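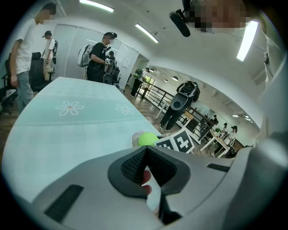

Figure 3. Table covering with a flower motif and dotted border line, with a tennis ball near the far edge of the table.

4.2 Table coverings and the use of shared rooms

The household survey in Detbridge asked residents to name the surfaces they used most often in a normal day. The kitchen or dining table was named more often than any other piece of furniture, including beds and sofas. Tables served for meals, homework, bill paying, sewing and the sorting of mail, and many respondents gave several of these uses for the same evening.

Whether a table was covered had a clear bearing on how it was used. In homes where a cloth stayed on all day, residents tended to describe the table as a place for the whole family and to clear it before each meal. In homes where the table was left bare, objects were more likely to remain on it overnight. Tello and Awasthi reported a similar pattern in their earlier study of rental housing in Humar, although their sample was limited to 72 households and did not include homes with young children.

Pale colors and small floral patterns (Figure 3) were common among the coverings recorded. Older respondents often linked these patterns with a parent's or grandparent's home. Younger respondents more often spoke of price and ease of washing. One resident of the Pratard district kept two cloths in rotation and changed them when guests were expected – a practice she had learned from her mother-in-law and did not consider unusual.

We use cookies to improve your experience on this site. By continuing to browse you accept our cookie policy. Accept | Manage settings

Answers also varied with the size of the home. Respondents in apartments with a single shared room moved items on and off the table more often, and nine of those interviewed at length described a fixed order in which this was done. The survey form, mailed to over 3000 addresses in February, did not ask about such routines, and the finding rests on the interviews alone.

Rigoberto Tello coded the interview transcripts, and Manju Awasthi checked a subset of 200 passages against the same list of terms. Differences between the two readings mainly concerned the word "clear," which some residents used for removing dishes and others for removing everything, cloth included. These passages were coded under both headings and are treated separately in Section 4.3.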